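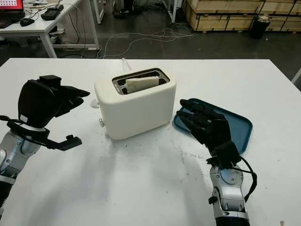
双槽烤面包机的日常维护，本栏以前写过除屑和电源线，本期只谈装片：面包的厚度、高度、含水，以及它们与烤色档位的对应关系。Runer 通讯收到的来信里，烤色不均占的篇幅最多，其中多数情况与机器故障无关，量一下面包片就能找到原因。先看高度。白面包片竖直放进槽里以后，上缘常常略高出槽口的边框，片的顶边本身又不太平整。高出边框的一小段处在发热丝的有效范围以外，烤完颜色偏浅，与下半片之间有一条过渡带。圆角箱形的小型机尤其如此，机身矮，槽也浅。操作件一般只有两样，压杆在侧面靠上，小旋钮在侧面靠近底部，两者都改变不了片与发热丝的相对位置。要让顶边上色，只能从切片入手。

本栏用的面包是 Brallum 白吐司，整条 586 克，自行切片，片厚 11 毫米。所用机器的槽内有效深度为 89 毫米，从托架落到底时的上表面量到槽口边框下沿。这个数值各机不同，说明书一般不写，需要自己量。量法如下：拔掉电源，机身完全冷却，取一条硬纸板竖直插入槽中，压杆压到底并用手按住，在纸板与边框平齐处画线，取出后用直尺读数。未通电时多数机器的压杆不会自锁，松手即弹回，所以按压和画线最好由同一个人用两只手完成。不要用金属尺直接伸进槽里，断电时也不要。金属尺容易碰到云母片，云母片边缘脆，缺一角以后发热丝在该处失去支撑，以后会下垂。

得到有效深度以后，与面包片的高度比较。片高小于有效深度的，整片上色基本均匀，但取片不便，烤完顶边低于槽口，需要把压杆再向上推一段。没有上推行程的机器，应等断电冷却后倾倒取出，或者下次把片切高一点。片高大于有效深度的，顶边露出。露出几毫米可以不管，露出超过一指宽时，横过来放往往更合适，前提是槽口的长度够用。横放后片的两端不得顶住槽壁，顶住以后托架下落受阻，压杆可能锁不住，也可能锁住后弹不起来。后一种情况要立刻拔电源。

厚度的影响比高度大。槽内两侧有夹持丝网，托架下落时丝网向中间收拢，使片居中。片太薄，丝网收到行程尽头仍夹不紧，片会倾向一侧，靠近发热丝的一面颜色深，另一面浅。片太厚，丝网没有收拢的余地，面包表面直接贴在丝上，留下一道道深色压痕，取出时容易掉渣。11 毫米在本栏的机器上刚好夹住，片能直立，两面颜色接近。手工切片很难做到上下等厚，常见的是上厚下薄，刀越往下越向外偏。上厚下薄的片装进槽里，下半截贴不住丝网，底边在托架上滑动，最后斜着站。改正方法是在切的时候借助导板，或者把整条面包侧放，从侧面下刀。侧放时刀要走的高度变小，偏差也跟着变小。
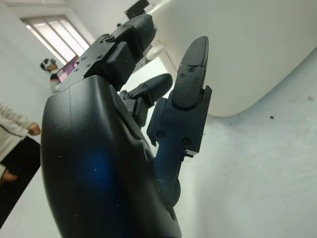

切面的状态也要考虑。刚出炉的吐司不宜切片，内部组织没有定型，切面被刀压塌，孔隙闭合，烤的时候水汽出不来，表面先硬，中间发黏。本栏的做法是整条放在网架上凉透，装袋过夜，次日再切。隔夜的片表面稍干，直立时不弯，进槽顺畅。放到第三天的片更干，同一档位下颜色会深一级，旋钮要往回拧。冷冻片则相反，先要融化，再要蒸发，同一档位下颜色偏浅。有解冻键的机器用解冻键，没有的就把旋钮向高拧一格。冷冻片表面的冰屑应先刮掉，冰屑落到底部遇热化成水，与面包屑混在一起，干后结成硬块粘在屑盘上，很难清。

关于旋钮上的数字，有必要说明一点。数字一般不等于分钟。机械定时的机器，数字对应双金属片或阻容电路的一个位置，相邻两格之间的时间差未必相等。更重要的是余热。冷机第一轮和紧接着的第二轮，旋钮不动，颜色往往不同。采用双金属片的老式机，第二轮因为元件已热，跳起偏早，颜色偏浅；采用电子定时的机器，时间固定，槽内已有余热，颜色偏深。判断自己的机器属于哪一类，只要冷机连续烤 2 轮，旋钮不动，面包取同一条中间部位相邻的片，比较两轮的颜色即可。比较时应把片平放在白色台面上，避开侧面的强光，台面上的灰痕和黑点不影响判断，台面颜色偏黄则会影响。结果记在纸上，贴在柜门内侧，以后连续烤的时候照此调整。

Drernness 一位读者寄来过一张自制的对照表，横向为片厚，纵向为存放天数，格内填旋钮位置。表的形式可以采用，数值不能照搬，各家的电压、室温和面包配方都有差别。含糖和含奶的吐司上色快，配方换了以后，整张表要重做。全麦片颜色本来就深，单凭颜色判断会提前停机，这类片改用硬度判断：取出后放在网架上，静置片刻，用指节轻敲切面，声音发脆即可。烤完的片不要平叠，也不要直接扣在盘子里，底面积汽，原来烤脆的一面会回软。没有网架时，可以让两片相互斜靠，立着放凉。

只烤一片时，放哪个槽也有差别。部分双槽机在机身或槽口旁标有单片位置，按标记放。没有标记的，两个槽各试一次，选两面颜色较接近的那个槽，以后固定使用。两槽之间的中间发热板由双面共用，空着一侧时，热量向空槽散失，单片靠中间的一面通常比靠外壁的一面略浅或略深，方向取决于绕线的疏密，要试过才知道。烤到一半把片掉转方向可以补偿，但每次开槽都会散热，总时间要相应延长，本栏不推荐作为常规做法。
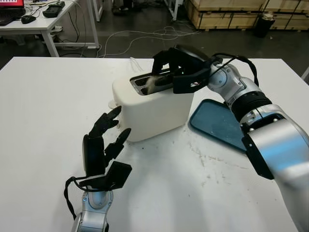
面包片烤完后卡在槽里，应该怎么取？

先拔掉插头，等机身凉下来，再把压杆向上推到头，看片是否松动。仍不动的，用木夹或竹夹夹住露出的顶边，沿竖直方向慢慢提，不要左右摇，摇动时丝网会变形。顶边没有露出的，把机身倒过来，在水槽或报纸上方轻拍底部。片已经碎在槽里的，先抽出屑盘，再倒置，碎块从槽口出来，细屑从底部出来，两头都要清。刀叉和金属夹一律不用。

卡片多数由两种情况引起，一是片的底角翘起，钩住了丝网最下面的横丝；二是片厚不均，厚的部分在上，托架上升时楔在网口。前者见于压扁过的袋装片，装片之前把翘角按平或切去即可。后者还是切片的问题，照前文用导板处理。另有一种少见的情况，托架本身倾斜，一端高一端低，不放面包时压杆起落也有摩擦声。托架倾斜属于机械故障，不要自己掰，送修。Tennant 维修点收小家电，周五下午也营业，送去前请把屑盘倒干净，并在纸条上写明是左槽还是右槽，空机时有没有声音。

电源线在上一期已经讲过，补充一条与摆放有关的。线从机身背后引出的，背后要留出空隙，线自然弯成一个小弧，不要把机身推到底，让线在根部折成直角。白色的线老化后颜色发黄，根部先发硬，手捏有脆感时应更换整根线，不要缠胶带继续用。机身周围也不要堆放布巾、纸袋和面包袋。塑料面包袋碰到热外壳会粘上去，冷却后留下一层膜，可用木质刮片沿平面推掉，钢丝球会把外壳的漆面擦花。

装片前后的托盘和砧板也顺带说一下。切好的片如果不马上进槽，平放在带边的浅盘里，单层摆开，上面盖一块干布。湿布会让表面返潮，前面量出的档位就不准了。浅盘放在机身旁边时留出一手宽的距离，放在习惯取片的那一侧，装片时手不必越过槽口上方。槽口上方的热气在跳起后仍然很烫，取片的手应从侧面接近。

屑盘的清理频率按用量定。每天用的，每周倒一次；偶尔用的，每次收起之前倒一次。倒完后擦干再装回，屑盘带水入机，下一轮会先冒一阵白汽，容易被误认为短路。没有屑盘的老机器，底板上一般有一块铰链盖，打开前先铺报纸。铰链盖的卡扣用久会松，通电时盖板下垂，面包屑直接落在台面上，遇到这种情况先停用，把卡扣换掉再烤。

下期谈贝果和其他带弧面的面包，重点是单面加热键与切面的朝向。手头有对照表的读者请随信注明片厚、存放天数和机器的定时方式，缺其中任何一项，表中的数字都无法比较。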